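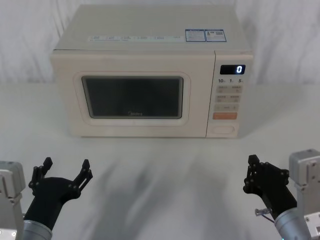 14 August 2020

Microwave day again! Svitlana and I got through 45 runs before lunch, which beats yesterday by 19, and my shoulders know all about it. The task is press the door button, wait for the door, push it shut. Sounds like nothing until you're doing it through two arms that aren't yours.

I keep coming in too fast with the right one. Gil-soo watched a few of my replays and said the model will pick up my bad habits along with the good ones — so now I'm slowing way down near the panel and trying to start from a different spot each time. We threw out two runs where I bumped the big orange button by mistake.

Kilcombe wants 2000 by November. Almost 2000 sounds fine to me, but I'm not the one who signs off. Tomorrow Dexter takes my seat and I get to do labels.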